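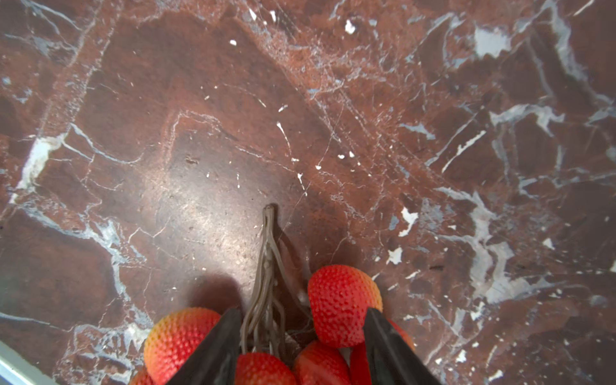

Figure 4. Wrist camera view with the gripper closed on a cluster of red fruit.

4.2 Table Task and Data Recording

The second half of the Graka course was given over to one task, which the students called the table task. A set of artificial fruit and vegetables is laid out on a marble tabletop, and the two arms have to move the pieces into a red dish with a petal-shaped rim. Each team drove the arms by hand control, recorded its runs, and trained a policy on the shared data. The four teams named themselves after streets near the campus, and we keep their names in the tables: Florner, Bakker, Fomesska and North.

The cluster in Figure 4 was the hardest item for every team. It has no single good place to hold it. Students who went for the stems often lost the piece on the way up, and those who closed on the fruit had to come in low, with the fingertips close to the stone. The course staff gave no rule on this. Both kinds of grasp are in the data, and we did not remove either one.

Layouts were changed between runs. A run could start with the dish empty or with some pieces already in it, and loose pieces were put down wherever the operator liked, as long as one arm could reach them. The dish stayed toward the back of the table. 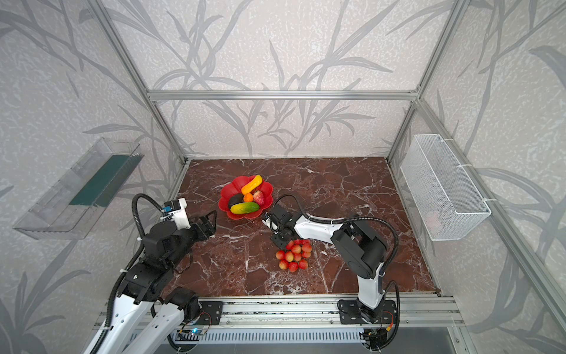

Vol. 7, p. 259

In total the teams recorded 3,000 runs. After review we kept 2,843. Most of the runs we dropped had a missing stretch of video from one of the cameras; the others were stopped early by the operator. Of the kept runs, 1,162 include at least one piece that was picked up, put down and picked up again. We left these in on purpose — the students wanted to know if a policy would learn to try a second time.

The video comes from a fixed camera and from the cameras on the wrists. The fixed view covers both arms and the whole layout, but an arm reaching across the table can hide the piece it is working on. The wrist view of the other arm helps there. In Figure 5 the long yellow and green piece is held by one gripper and seen from the wrist of the other, with the dish in the same view.

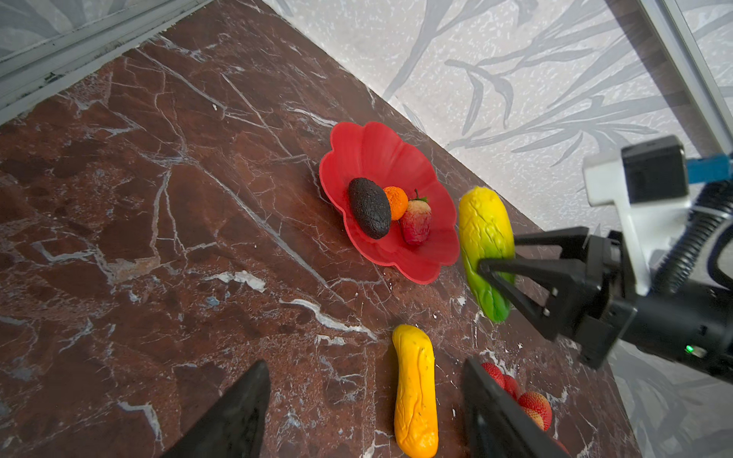

Figure 5. A long yellow and green piece held beside the dish, seen from the opposite wrist.

Team Bakker trained on the fixed view alone as a comparison. The other three teams used all views. Training settings were the same for everyone and are listed in Section 4.4.

Teams were free to choose how to split the work between the arms. Florner used the arm nearer to each piece. Fomesska let one arm do the placing and kept the other back from the dish, a habit that came from two early collisions and then stuck. It made their runs longer. We report run length and success apart for this reason.

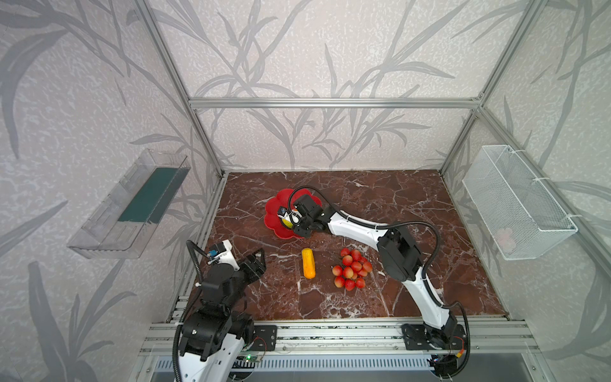
Figure 6. Fixed camera view with the right gripper over the dish and two items on the table in front of it.

Scoring was done from the fixed view. A piece counted as placed if it was inside the rim of the dish and the gripper had let go of it. Pieces resting on the rim were scored as missed.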